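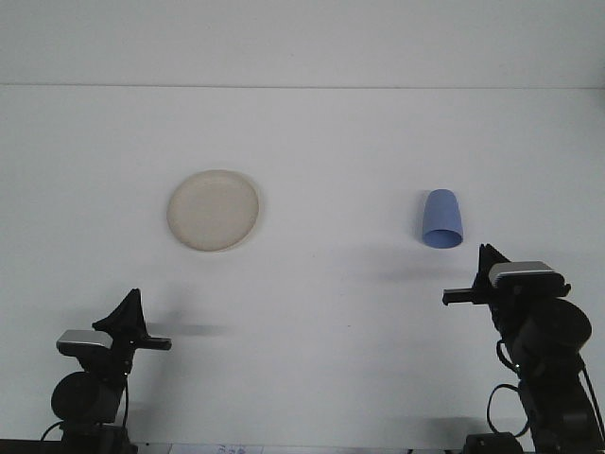

Everyday Plates and Cups: Common Questions
Plellska online store, help pages

Which plate and cup are these?
The round plate in cream and the cup in light blue. They are sold separately, and either one can be added to an order of any size. Orders over $97 ship free.

Can they go in the dishwasher?
Yes, top rack for the cup and either rack for the plate. Set the cup with its mouth down so water doesn't pool inside. Skip the heated dry cycle if your machine lets you turn it off.

What about the microwave?
The plate can be used for reheating, up to 3 minutes at a time. The cup should stay out of the microwave.

How should I store the cups?
Upside down on a flat shelf keeps dust out. If a cup has just been washed, let it stand upright until the inside is dry - otherwise it can pick up a stale smell. We don't recommend stacking more than four.

My plate looks warmer in color than I expected. Is it the wrong one?
Probably not. The cream is a beige shade, and it looks darker on a white table than it does on wood. If you wanted a true white, check the item number on your packing slip. Cream is 456.

Does the plate have a rim?
It does, a low raised one. It is shallow, so it works for toast, sliced fruit or a sandwich but won't hold soup. The rim will also stop small round things like grapes or a child's ball from rolling off if the plate is on a level surface.

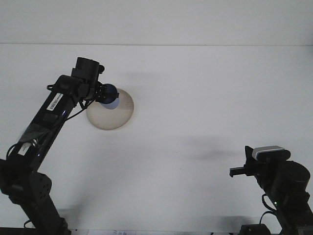
For anything with a lot of sauce, the Mokoena bowl is a better choice.

How do I get tea stains off?
Make a paste of baking soda and water, leave it on for ten minutes, then wipe with a soft cloth and rinse. Don't use steel wool. It leaves fine scratches, and the matte finish shows them.

Can I buy in bulk for a school or cafe?
Yes. We take orders of up to 1,000 pieces in one color. Write to Ultan McGrath through the contact form and include your delivery address.

Can I return one piece from a set?
Only if it arrived damaged. Unused full sets can be returned in the original box.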